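Arero opens hand-teaching workshop for cafe and canteen tasks
29/05/2019

Arero has opened a small workshop in Istirmont where robots are taught everyday serving jobs by people holding the gripper themselves. The company says the first tasks will be ones that canteens and coffee counters ask for most often, starting with the handling of paper cups.

The method is simple to watch. A worker picks up a hand-held tool with two fingers, the same shape as the ones on the robot arm, and does the job at a table. A camera on the tool records each attempt. The recordings are then used to train the arm to do the same job without a person holding anything.

Until now Arero had taught its arms by remote control, with an operator moving a pair of handles while watching a screen. The company still uses that setup for jobs near hot water. For light items it found that operators were slow and tended to squeeze too hard, as they could not feel what the fingers were touching. With the tool in hand, a trained worker records 80 attempts in a shift.

Cups were chosen as the opening task at the request of Huerta, which runs staff canteens and is paying for part of the work. Huerta wants an arm that can take a cup and set it upright where a drinks machine can fill it. Thin paper walls bend easily, and cups that are stored one inside another can stick together. Workers are told to start over if a cup buckles, but the failed attempt is kept and marked as such.

The workshop has five staff. Each does two hours with the tool before changing to sorting and labeling the recordings. Arero said the short turns were brought in after workers complained of sore wrists, and that a lighter version of the tool is being built.

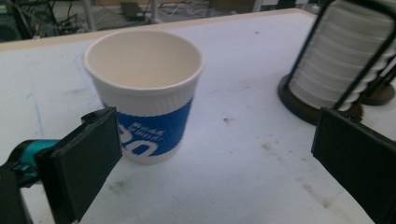

Tables are left plain and the cups are put down in a different spot for each attempt, so that the arm does not learn a single position by heart. Lids and sleeves will be added later in the summer. Trays are on the list too, although the present fingers are too short for them.

Oklow, which makes the arms, will fit the first one with the trained software at its own plant before any are sent to a customer. A trial at a Huerta canteen is planned for November. Arero did not give a price for the system and said it would depend on how many tasks a customer wanted taught.

Recent items
Oklow adds second shift at arm assembly plant
Istirmont technical college to offer evening course in robot upkeep
Huerta canteens switch to card-only payment
Remote operators: what the job pays and who is hiring
Warehouse picking trial extended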